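The Festival That Forgot to Print a Map

February 25, 2019

I got to Hekholm the way most people do, which is by missing the turn for somewhere else. My sister was driving, I was supposed to be reading the directions, and we ended up at the bottom of a hill next to a closed feed store with a hand-painted banner that said OPEN DOORS TODAY. So we parked. I'm so glad we did!

If you haven't heard of it (I hadn't), Open Doors is a winter arts weekend spread over 2 small towns, Hekholm and Hviid, with a river and a very slow bridge between them. It runs in December, when you'd think people would have better things to do than stand in a stranger's garage listening to a cello. Last time they had 193 artists, musicians, weavers, poets and assorted others signed up, in towns where you can't buy a sandwich after four. Homes, barns, the old bank, the back half of the hardware store: if it had a door and heat, somebody was showing something in it. A few places skipped the heat.

We started in the bank, where a choir was rehearsing and didn't mind being watched. Then a kitchen with etchings clipped to a clothesline and soup on the stove (you could have some, and I had two bowls). Then a long walk uphill in the wrong shoes, to a converted dairy where the textile people and a puppet company were sharing a floor.
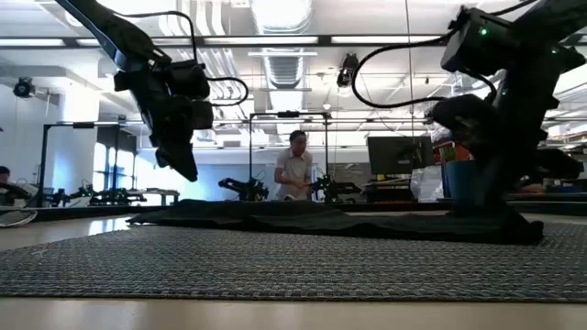 I stayed in the dairy almost an hour. My sister went off and bought a ceramic owl the size of a toddler, and that owl rode home on my lap.

What I kept wondering was how a thing like this pays for itself, so I called a few people once I was back at my desk. The answer is mostly Fustent, a little arts fund that started out paying for school band uniforms and now gives each venue 100 dollars, flat. It doesn't matter if you're a string quartet or a man with whistles. You fill in one page, you get your check, you promise to keep your door open both days. I've seen grant forms that took longer to print than that one takes to finish.

Oliwia Wróbel has been running the weekend since 2000, when it was a single street in Hviid and the audience was largely cousins. She talks fast and she was eating lunch while we talked, so my notes have gaps. She told me the first year's program was typed on the back of a seed order. She told me the bridge used to be worse. When I asked why there's still no printed map, she laughed for quite a while and then said they'd made one once, and everybody went to the same barn.

There's some worry this year, and I don't want to skip over it. The county has brought in an outfit called Planivley to draw up a visitor plan for the whole river valley, and its first draft would put Open Doors into one big hall on the Hviid side, with ticket gates and a parking lot. I read the draft, all of it, with coffee. I can see the thinking. People do get lost, the toilets are a problem, and if you use a wheelchair then half of those barns might as well be on the moon. Those are real complaints and the weekend has been slow to deal with them.

But a hall! The whole pleasure of the thing was walking into a room without knowing whose it was. I heard the same from pretty much everyone I called, although a couple of the Hviid shopkeepers would love the parking, and I'd probably feel that way too if I sold boots. 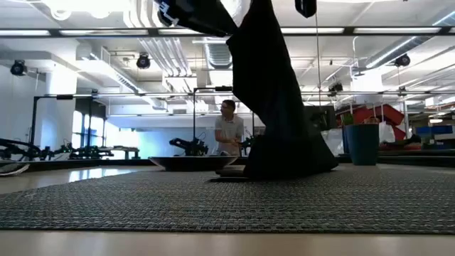
Oliwia Wróbel wrote to me after we spoke, to say she isn't against the hall as long as the doors stay open too. "Put the concerts in there, put in good ramps, sell coffee," her note went. "Just don't make it the only place you can go. The woman with the etchings isn't going to carry her kitchen across the bridge."

The draft goes back to the county in spring, and there'll be an open meeting on each side of the river before anything gets voted on. Sign-up for venues starts after that, same one-page form, same flat check. My sister already wants to go back for a second owl. I'm bringing better shoes, and this time I'll let her read the directions.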